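Report of a Visit to the Brestham Textile Recovery Works

Submitted by Larysa Koval, Office of Materials and Waste Policy, Trulgate
Date of visit: 29/07/2022

Purpose of the visit

The Trulgate office is reviewing its arrangements for used clothing and household linen, which are now collected together with mixed dry waste. Staff were asked to visit a working recovery site before the revised collection plan is drafted. The Brestham works, run by Flosteck, agreed to receive us for one full day. I attended with Valentyna Symonenko of the collections section.

Arrival and introduction

We were met at the gatehouse and given a short safety talk, followed by an outline of the site. The works took in 2,798 tons of used textiles in its last full year, against 1,639 tons in the year it opened. Most of the material comes from street banks and charity shops, with a smaller share from hotels and hospitals. Hotel linen is preferred, being clean and of known fiber content.

Receiving and sorting

Bags are weighed on arrival and emptied onto a slow belt. Staff remove shoes, belts and anything damp. Damp material was described as the most common cause of rejected loads, and our hosts asked more than once whether Trulgate banks are fitted with rain hoods. At present only the newer ones are.

Sorting is done by hand at two levels. The first separates wearable clothing from the rest. The second divides the remainder by fiber: cotton, wool, acrylic and blends. Experienced sorters work mainly by touch, and a new sorter is not placed at the second level until after three months on the first. Ms. Symonenko spent some time at this station and noted the bin layout, which we would recommend for the Nechyporuk Street depot.

Shredding and baling

Cotton that cannot be worn is stripped of buttons and zippers and cut into wiping cloths, or sent to the shredding line. The shredded fiber is used in mattress filling and sound insulation. The line was running during our visit and ear protection was required. Wool is graded by color before it is pulled, so that the yarn needs little or no dyeing afterward - a practice the works has kept since it opened.

Finished bales are stored under cover on wooden pallets. There were almost 3,295 bales on the stock sheet that morning, a high figure for the season according to the yard office. Prices for mixed fiber have been weak and some stock is being held until November.

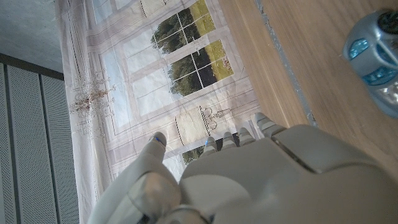
Robotic hand, pale gray, with jointed fingers.

Discussion and next steps

The closing discussion dealt with contract terms. Flosteck would accept textiles from Trulgate on a trial basis, provided that they are bagged separately and kept dry. Transport costs were not settled and will be taken up in writing.

It is recommended that rain hoods be fitted to the older banks before any trial begins, and that 2 collection rounds be set aside for textiles only. A draft schedule will be prepared by the collections section.

The office thanks the staff at Brestham for their time and for their full answers to our questions.

© 2022 Office of Materials and Waste Policy, Trulgate | Contact the office | Back to top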